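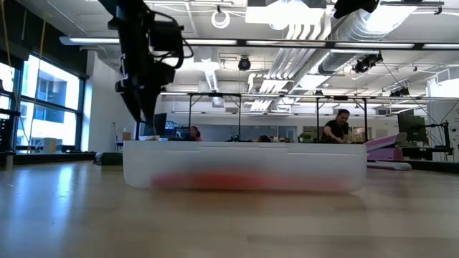

Translucent bin on the bench, red-orange item inside.

Ellis Street shared workshop — storage and housekeeping check, July
Checked by: Svenja Kohlhase
Copy to: Prys Morgan, Llinos Mathias

Marks: OK / Fix / Not convinced

1. Exits and walkways
Front door clear: OK
Rear door clear: Fix
Two bicycles and a roll of carpet. I was told they are "only there during the day". The day is when people are in the building.
Walkway to the kitchen at least 80 cm wide: Not convinced
It measures 80 if you hold the tape on a slant. Move the shelving back to the wall and measure it again.

2. Shelving
Units fixed to wall: Fix
Three are, the one by the sink isn't. Llinos says it has never moved. I moved it with one hand.
Load labels present: OK
Load labels believable: Not convinced
The label says 300 kg per shelf. The same sticker is on the metal unit and on the small one beside the kettle. Who worked this out? Please find the paperwork or take the labels off.
Heavy items below waist height: Fix
Paint tins are still on the top shelf. Same comment as last time.

3. Bins, tubs and lids
Contents labelled on the outside: Fix
The new Plokix labels were meant to settle this. They peel. Half of them were on the floor under the rack, so we now have labelled floor. A marker and masking tape would do the job.
Frosted tubs: Not convinced
Bought so people could see what was in them. You can tell there is something in them. Write it on the end as well.
Stacks no more than three high: OK

4. Electrical
Test tags in date: Fix
Heater in the office has no tag at all. Unplugged by me at 10.40, plugged back in by somebody before 11.
Power boards not daisy-chained: OK, after I asked
Leads off the floor: Fix at the sewing tables

5. Fire
Extinguisher gauge in the green: OK
Extinguisher visible: Fix
There is a coat on it.
Smoke alarm tested: Not convinced
The log has a tick for every Friday, all in the same pen and the same neat hand. Jamila Matubbar will do the next one with me standing there.

6. First aid
Kit stocked: Fix
No saline, one glove. Plenty of the tiny plasters.
Contact list current: Fix
Olesia Ostapchuk is still listed and left before the winter.

7. Chemicals
Register matches the cupboard: Not convinced
Furero degreaser is in the cupboard and not in the register. Two glues are the other way round.
Cupboard locked: OK — key hanging beside it

Carried over from last check: 2 (paint tins), 4 (heater), 6 (contact list)
Prys to reply on the shelf labels before anything else goes up there.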